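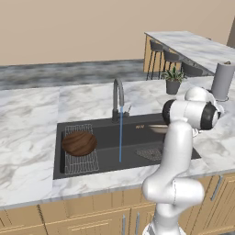

Staller – galería del proyecto de simulación
Taller de Robótica de Plarard, grupo de segundo curso

Staller es el proyecto anual del grupo: un brazo articulado que manipula vajilla en un entorno doméstico simulado. El trabajo empezó en septiembre y se desarrolla íntegramente por software, con el entorno Inskip como base y un repositorio común para los 17 participantes. La galería recoge el estado del proyecto a 5 de abril de 2022. Coordina Azadeh Golestani; de la parte de simulación se encarga Timothée Renaud.

Escena de cocina
Modelado del fregadero, la encimera y el mobiliario. Las mallas de colisión se simplificaron a mano; la malla visual se conserva completa. La versión anterior usaba una sola malla para ambas funciones y el paso de simulación se disparaba al acercar la muñeca a la cubeta.

Brazo
Modelo cinemático importado desde URDF. Los límites articulares se revisaron dos veces: en la primera importación el codo admitía giros que cruzaban el borde de la encimera.

Cuencos y rejilla
Los objetos pequeños se colocan con variación aleatoria de posición y orientación. Queda pendiente la rejilla escurreplatos, cuyos alambres generan contactos espurios con los bordes curvos.

Agua
El chorro del grifo es un elemento visual sin dinámica de fluidos. No ejerce fuerza sobre los objetos y no interviene en la función de recompensa.

Teleoperación
Cada alumno graba demostraciones desde su puesto, con ratón 3D o teclado. El conjunto reúne 3362 episodios, de los cuales 2354 pasaron el filtro de calidad. Se descartan los que terminan con el objeto fuera de la cubeta y los que contienen pausas largas al inicio.

Entrenamiento
Clonación de comportamiento sobre las demostraciones filtradas. Entrada: imagen y estado articular. Salida: posición objetivo del efector – seis grados de libertad más apertura. Los episodios tienen hasta 194 pasos; los más largos se recortan por el principio.

Evaluación
Las pruebas se lanzan con semillas fijas, iguales para todos los equipos. Un intento es válido si el cuenco queda apoyado en la rejilla y el brazo vuelve a la posición de reposo. El contacto con el grifo anula el intento.

Fallos frecuentes
Agarre por el borde con deslizamiento posterior; colisión del antebrazo con el canto de la encimera; oscilación de la muñeca durante la aproximación. Este último se redujo al bajar la ganancia del controlador, a costa de un movimiento más lento.

Muestra Neltisport
El grupo presentará Staller en la categoría de simulación. La inscripción exige código, informe y un vídeo sin cortes de una ejecución completa. El informe está en segunda revisión.

Los archivos de escena y los registros de evaluación se encuentran en el repositorio del taller, carpeta staller/cocina. Para solicitar acceso, escribir a la coordinación indicando nombre y curso.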